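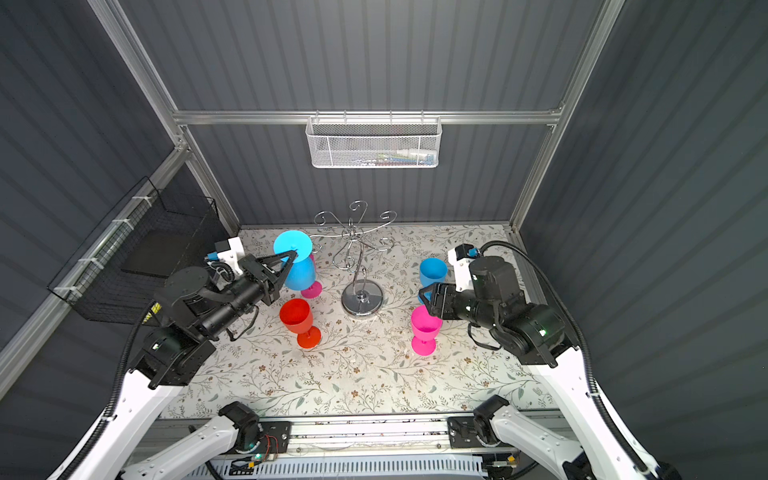
**Speaker notes, Zulema Lagos, 4 Nov 2022**

Slide 1. Good morning, and thank you to Frans Vermeulen for the invitation. Say my name slowly. Speak about the goal first: our Vornus group collects examples so that a policy can learn to hang goblets on a rack by itself.

Slide 2, the task. Five plastic goblets, one chrome rack, two arms. Leave this slide on the screen for a moment. The left gripper has the light cyan goblet in the air, tilted on its side. The magenta one is standing behind it. Point to the hooks at the top of the rack, they are the hard part. A goblet must come to the hook in the right direction, and the stem is short.

Slide 3, how we collect. One operator moves both arms by teleoperation. Each episode begins with an empty rack. Between episodes the operator changes the places of the goblets by hand. We have now 1845 episodes. The shortest takes 33 seconds. (Do not go into the file format, Čestmír Michalík will cover it after the break.)

Slide 4, the cameras. There is a small camera on each wrist, and one fixed view of the cell. The wrist view is very useful in the last centimeters, when the arm itself can hide the hook from the fixed view.

Slide 5, the tablecloth. Explain that we change the cloth every 40 episodes. On this one there are vines and small pink and brown flowers. With a plain cloth our first policy, Dovovow, was good, and with flowers it was lost. Wait for questions here.

Slide 6, what we keep. Failed attempts stay in the set, with a label. Riet Verschueren checks the labels. Fergus does not agree that we should keep them, so let him speak for 2 minutes.

Last slide. Next we want to try real glass. Ask if somebody in the room has experience with grip force on thin stems. Leave my address on the screen.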